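4.2 Comparing the two grippers on the basket task

After the box and the bottle tasks, we wanted an object whose shape gives the gripper more than one possible place to hold. We chose an oval woven basket, wide and shallow, with a thick rounded rim. All trials in this section were run in simulation, with the same arm model and the same controller as in Section 3. Only the gripper was changed. The first is the straight two-finger gripper, which we call the Jillside gripper after the workshop where its fingers were drawn. The second is the Kisham gripper, whose fingers close along a curve and have a softer contact model.

For each gripper we ran 100 trials. The start position of the basket was moved a little from trial to trial, and the arm always began from the same rest position. A trial was counted as a success if the basket was lifted clear of the table, held for three seconds, and put down again without falling over. The controller received only the image from the wrist camera and the joint angles. It was never given the true position of the basket.

Figure 6. View from the wrist camera in the basket task, with one gripper finger at the lower left and a tall grey box at the right.

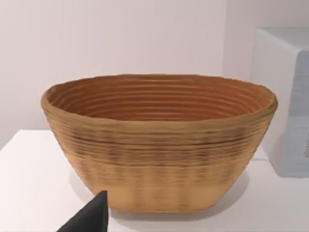
Ekow Tetteh objected, when he read an early draft of this section, that a rim grasp is too kind to straight fingers, and that we should also report how often each gripper reached for the side wall of the basket. We agree with this remark. The rim gives two thin surfaces to close on, and a straight finger does well there even when its angle is a little wrong. On the side wall, which leans outward, the same finger touches at one point only and the basket can turn.

We therefore went back to the logs and sorted the failed trials by the place of first contact. The Jillside gripper failed in 29 trials and the Kisham gripper in 32, so the total numbers are very close and we do not claim that one gripper is better on this task. The kind of failure was different. With the Jillside gripper, most failures began on the side wall, and the basket turned before it left the table. With the Kisham gripper, most failures began at the rim. The curved fingers closed early and pushed the basket away.

The wrist camera had its own part in these results. At close range a finger covers part of the image, and the near rim hides the floor of the basket. The controller must then judge the depth of the opening from the inner far wall alone. Nayeli Alvarado repeated a small set of trials with a second, fixed camera placed above the table. The early closing became less frequent, but we did not run enough of these trials to include them in Table 4.

One limit should be stated clearly. The friction values for the basket were set by hand and kept the same in every trial. A real woven surface will not behave so evenly, and the softer contact of the Kisham gripper may gain more from this than our results show. We plan to repeat the comparison on the real arm, using the same start positions.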